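**Notice to the Members of the Humside Athletic Conference**

The Office of Records has reviewed the semifinal between Hendgate and Dokel. Hendgate entered as the ninth seed and led by one point with 36 seconds remaining. At that time Lev Romaniuk, the Dokel captain, informed the referee that his last basket had been scored twice in his favor. The table had not noticed. The score was corrected, and Dokel lost by three.
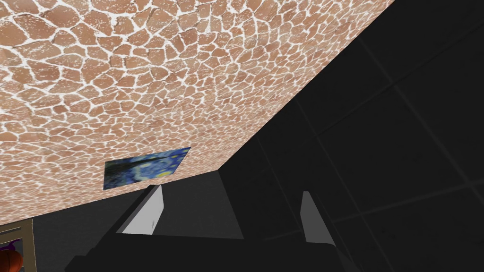 Mr. Romaniuk has since received 349 letters, almost all of them unkind. Commissioner Usa Phuthong has read each one and directs that they be kept with the game ball.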